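Drila Notes
Posted in November, filed under perception

We use cookies to remember your reading preferences. Accept | Settings

Plain white parts and the wrist camera

I spent most of this month on a single failure in Drila, the small stack I use for close-range alignment. The arm comes in toward a block, the edge tracker locks on, and then in the last part of the approach the pose estimate slides sideways. It does not jump. It slides, slowly enough that none of the sanity checks trip, and the controller follows it.

The first thing I blamed was the hand-eye calibration. I redid it twice and the numbers came out the same both times, so I left it alone. Then I blamed timing, because I had changed the message queue the week before. I put timestamps on everything and found one frame in Hurix (the logger) that was being stamped on write when it should have been stamped on capture. I fixed that. It was a real bug and it had nothing to do with the slide.

After that I stopped guessing and went through the logs. I had 577 approaches saved. Of those, 356 were against white parts on a dark background, and nearly all the bad ones were in that group. The feature matcher was the part that gave up. It needs corners and texture, and up close there are hardly any. 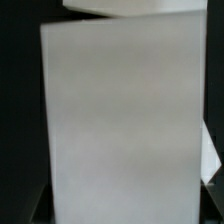 What the matcher has to work with

The face of the block is one soft gray gradient with a faint darker band across it. No label, no seam. My matcher was picking points along that band and treating them as fixed to the part. I think the band is shading, and shading does not have to stay put when the camera moves. If the points drift, the estimate drifts with them, and the residuals still look fine because the points all agree with each other.

The sides are a different story. White against near black is as good a boundary as I am going to get. The left side does have a thin brighter strip running down it, so there are two candidate lines close together, and the old code switched between them whenever the scores were close. Beyond the right side there is a small bright wedge that scored higher than either. I still don't know if it is part of another object or a reflection. For the tracker it doesn't matter, it just has to be ignored.

What I changed

1. Points inside a low-gradient region get no weight at all. Before, they got a small weight, and a lot of small weights added up.
2. The left side is fitted as a pair of lines with a shared direction. The outer one is used for pose.
3. Bright regions outside the fitted outline are masked before the next update.
4. If fewer than 3 long edges survive, the controller holds its last good estimate, slows down, and asks for another view.

The fourth one took the longest. The planner, Stelex, had no idea of a pause. It had "go" and "abort." I added a hold state with a timeout, and then had to fix every place that assumed a plan was either running or finished.

Replaying the white-part logs with the new weights, 34 approaches still end up outside tolerance. Most of them start at a steep angle, where the top edge gets short and the fit has little to hold on to. I could reject those starts in the planner, but I would like to try a depth check first.

The config for all this is in the repo under the approach profile. The defaults are set for matte parts. If you run it on anything shiny, turn the masking threshold down before you do anything else, and watch the first few runs with the speed limited.

Next I want to go back to the exposure settings. They are still fixed at whatever I picked when the bench lights were different.

Get new posts by email. Enter your address to subscribe.

Contact | Copyright Drila Notes, all rights reserved | Back to top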